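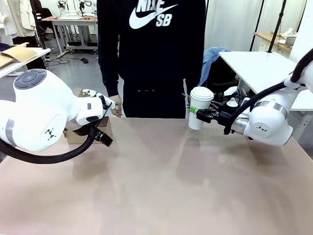
*Fig. 1. Tabletop with a glossy, pale surface.*

# Unit 4: Hard floor care in commercial buildings

Course notes, Dretside site supervisor program. Instructor: Nele Van Acker. Read before the practical session at the Tronosham building.

## 4.1 Soil and where it enters

Most soil on a commercial floor is dry and arrives on shoes. Grit left on a finished floor acts as an abrasive under foot traffic. It scratches the finish, the scratches hold fine dust, and the floor looks gray even after mopping. Dry removal therefore comes before any wet work.

Entrance matting is part of the cleaning system. Check three points on each visit:

- Mat length covers several full steps in the main direction of travel.
- The mat lies flat, with no curled edges.
- The pile is vacuumed in both directions. A full mat releases soil back onto shoes.

## 4.2 Floor types

| Floor | Routine method | Avoid |
|---|---|---|
| Vinyl composition tile | Dust mop, damp mop, neutral cleaner | Flooding the seams |
| Rubber | Damp mop or auto scrubber, soft pad | Solvent products |
| Terrazzo | Dust mop, neutral cleaner | Acid cleaners |
| Ceramic tile | Deck brush on grout, rinse | Dirty mop water left in grout |
| Sealed concrete | Auto scrubber | Strong strippers on the sealer |

If the floor type is unknown, ask the building manager for the installation record. Do not test a product in an open area. Use a closet or a corner behind a door.

## 4.3 Damp mopping

1. Post wet floor signs at every approach.
2. Dust mop the full area and pick up debris with a pan.
3. Measure the cleaner into cold water at the label dilution.
4. Wring the mop until it no longer drips.
5. Mop the edges first, then work backward in a figure eight.
6. Change the solution when it clouds.
7. Leave signs in place until the floor is dry to the touch.

Too much cleaner is the usual cause of a sticky floor. The residue attracts soil and the complaint returns within days. Rinse with plain water before trying a different product.

## 4.4 Burnishing and recoating

Burnishing restores gloss to an existing finish. It adds no material. Where the finish has worn through in the traffic lanes, scrub and recoat. Full stripping is reserved for finish that has yellowed or built up at the edges.

Apply finish in thin coats. Allow each coat to dry fully before the next, and keep fans pointed away from wet finish. Hold the final coats several inches off the baseboard to limit buildup.

## 4.5 Worked estimate

The Losville office has 3,000 square feet of vinyl tile in one open area. The crew allows 90 minutes for dust mopping, damp mopping and edges.

- Rate: 3,000 / 90 = 33.3 square feet per minute
- Annual visits: 26
- Annual labor: 26 x 90 = 2,340 minutes, or 39 hours

Setup, travel and cleanup of equipment are entered on separate lines. Furniture moving is also separate and must be agreed in writing.

## 4.6 Before the next unit

Complete the Govindasamy inspection sheet for one corridor in your own building. Record floor type, mat condition, visible residue and the dilution in use. Bring the product label or a legible copy of it.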